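Tedstead Stoneware Mug, Tall

I started making this mug for myself, which is how most things in my shop begin! My old one was too short and wide, so the tea went cold before I was halfway down. The Tedstead is narrow and tall, with a handle that fits three fingers (four if you have small hands, like me). It feels a bit heavy when it's empty, and I like that.
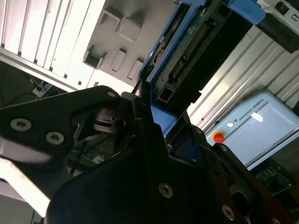

The clay is a speckled stoneware that I throw on the wheel in small batches of 50, usually starting on a Wednesday. I've used up 2 whole notebooks on glaze tests for this one and I'm still tweaking the blue. No two come out quite the same, so please don't expect a perfect match if you order a pair.

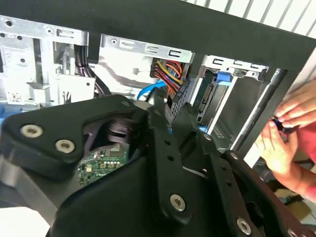

Ait Ali

You can put it in the dishwasher and the microwave, I do it all the time. Just don't take it straight from the fridge and pour boiling water in, please!

Colors: oat, moss, Lelline blue
Item number: 553

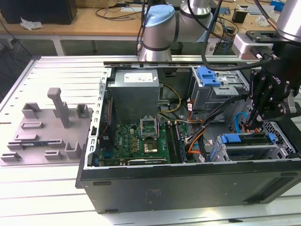
Moss is sold out until June, but oat and blue are ready to ship. I wrap every mug in paper and shredded cardboard, and if yours arrives chipped, send me a quick note and I'll mail you another.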